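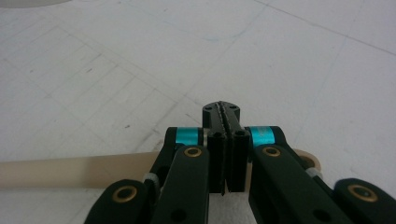 One longtime rider on the Plunmont line said the new evening buses have given her back her pottery class, and she isn't alone in being pleased. Notes like hers have been arriving at the Plindis Transit office since the extended schedule began in February, and we're delighted to share some news to go with them.

Plindis Transit will keep the late buses between Plunmont and Bodin running all year! The trial was due to end this spring. It now becomes a regular part of the timetable, with the last bus leaving Bodin Market Square at 11:20 p.m. and stopping at all 18 stops on the way back to Plunmont.

Riders asked for this, and they asked loudly. We received 562 comment cards during the trial, many of them with a second page stapled on. Evening students wrote in, and so did kitchen staff, choir members and quite a few parents of teenagers. Some 3000 trips were taken on the late buses in the first month - well past the 2000 we had hoped for.

A few things will change. The 9:40 p.m. bus moves to 9:50 so that people coming out of the Nuvov Theater can catch it without running (we heard about the running a lot). The stop at Bodin Library gets a lit shelter and a bench. Day passes, which used to expire at 8 p.m., will be good until the last bus of the night.

Fares stay the same. Printed timetables are free on board and at the Plunmont ticket window, and large-print copies can be mailed on request.

Comments on the new times are still welcome - drivers have fresh cards, and the box at Market Square is emptied every morning.

Media contact: Plindis Transit Press Office, Plunmont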